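Prernel Sets Aside Next Year's Equipment Money for Hand-Held Grippers

19 February 2021 - Prernel is pleased to share its equipment plan for the coming year, and we are thrilled with where it landed! The biggest line goes to hand-held grippers and the stands, chargers and spare parts that keep them going. The plan covers 11 grippers, with the first set due at our Durnetard office in June.

"We spent a long time asking what people would really use every day," said Zahira Majimbun, who leads equipment planning. "Small, ordinary desk items kept coming up, so that is where we started."

Reading glasses are a good case. A textured black leather eyeglass case with a snap button, marked +2.50, has to be held between two blue fingertip pads over a tray that has a paper cup and a leaflet in it as well. Work like this shaped our list, from jaw size to the number of spare pads.
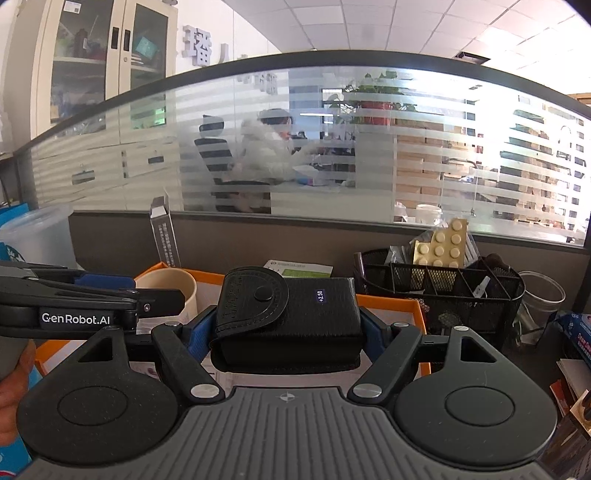 What the Budget Covers

Spare fingertip pads have their own line this time, with 78 sets planned. Training is in there too - about 1000 hours of paid time, shared between Durnetard and our smaller office at Entili.

"I asked for more spares and I got them, so I'm very happy," said Wulan Tambunan, who runs the Entili office. "Waiting on a small part can hold up a whole week."

Next Steps

Suppliers may send quotes for stands and chargers until the end of June. Tiina Heiskanen will answer questions about the parts list, and Izzati Ngau is the contact for training dates at both offices.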